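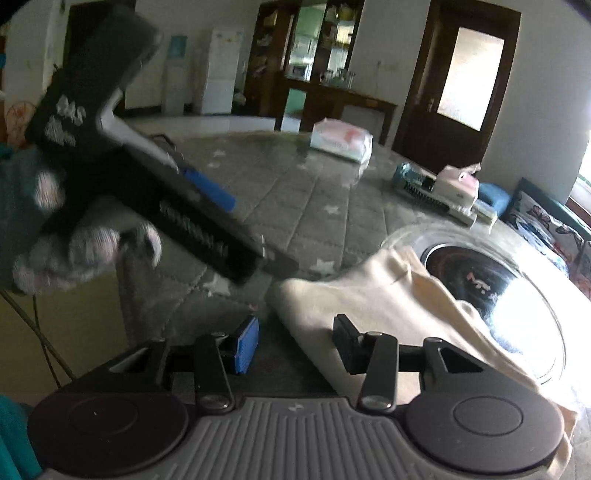 Cream cloth and glass bowl, gripper at the ready

February 2021

Arms like string tonight, so this will be scrappy. Another long go with the grippers at Perla's house, and my thumbs have that buzzy feeling you get from wringing out floor cloths. I had two mugs of tea before I could face picking up a pen!

Still can't get used to calling it work. I've folded for Sun at the Flatport laundry long enough that I do it in my sleep (Mum swears she's seen me do the duvet corner with my eyes shut), and now they pay me the same hourly rate to do it badly, with metal fingers, so that the Drarkance lot can have the recordings. You pick up, you lay down, you let go, you say "next". If you forget to say "next" you do it again. I forgot a lot. Baltazar says he has started saying it at home when he puts his fork down.

The thing I want to get down before I lose it is what happened with the thick fleecy stuff. Towels and sheets I can manage now, they've got an edge and they stay where you put them. Fleece just puffs up. You close the fingers on it and think you've got two layers and you've got one, and then the whole lot slides and you've made a sort of pudding. I said a word that will be on the recording for ever. Perla laughed so much she had to go and stand in the kitchen.

But then I found that if I stopped trying to pinch and came in low and flat, the way you'd slide your hand under a sleeping cat, it would come up in one piece. And I thought, well, that's mine, isn't it? I never learnt that from a sheet of instructions. Old Heriberto used to do it with the hotel dressing gowns, flat hand under and a little shove, and I copied him my first winter without either of us mentioning it. So now it's his shove in my wrist, and it's going into a machine at the far end of the building. I don't know how I feel about that. A bit proud. A bit robbed, if I'm writing the truth, and this is where I'm supposed to write it.

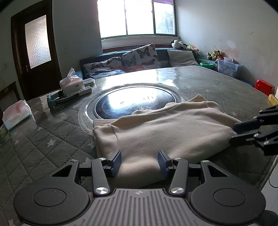 Who folds the awkward things once the machine is running?
People do, at the long bench, and the machine takes the flat sheets and towels.

That's the arrangement as Brisa gave it to us, anyway, and she had it in writing, with the start down for June. The folder goes in where the second press was. It gets the sheets and towels first, and the dressing gowns and fleeces stay on the bench until it can cope. Xóchitl asked what happens after it can cope and Brisa went pink and said she'd ask. I believe her, she did ask about the heating and she did ask about the Christmas shifts. It's just that the answer to the heating was no.

I'm going over to run it, if I pass the course. Run it means feeding the hopper, clearing jams and sitting at a screen saying yes or no to folds it isn't sure of. Five of us are down for the course. The pay goes up a bit and you get a stool, and I can't tell you how long I've wanted a stool. My knees would sign anything for a stool. But I went to look at where the stool is going and it's round the back of the guard, facing the wall, and I'd be out of earshot of the whole bench. All the talk in that place happens over the folding. It's how I heard about the flat. It's how I got through the year Dad was bad, if I think about it, with sheets going past and somebody always on the other end of one. You can't fold a king size by yourself, or you can, but it looks it.

Told Baltazar this on the bus and he said I could shout. Helpful.

He's not going for the course. He wants the van job, and he says he'd sooner be rained on than say yes and no to a screen all day, and fair enough, though he hates mornings. Xóchitl hasn't said. She's quicker than any of us on the bench and she got the lowest marks with the grippers, and she minded, I could see she minded, and it's so daft because being good with a metal pincer has got nothing to do with being good at sheets. I should have said that to her. I'll say it at break.

Also the Vulteck grippers are stiff as anything when you first put them on and I've got a red mark across my palm from the ribbed bit. I'm going to ask if I'm allowed to tape it. They want 100 good ones from each of us before they'll sign off the batch and I lost a whole string today to loose cuffs, so it's more of the same when I go back. Perla has offered the big table again. She says she likes the company and I think she does.

Brisa's course forms need to be in. Mine's filled out apart from the box that says "Why do you want this role?" I've written "stool" in pencil and rubbed it out. Might put something about Heriberto's shove. I'd like it written down in some file there that it was his.

Hand cream, then bed. Packed lunch is the leftover rice, and I must take Xóchitl her tin back.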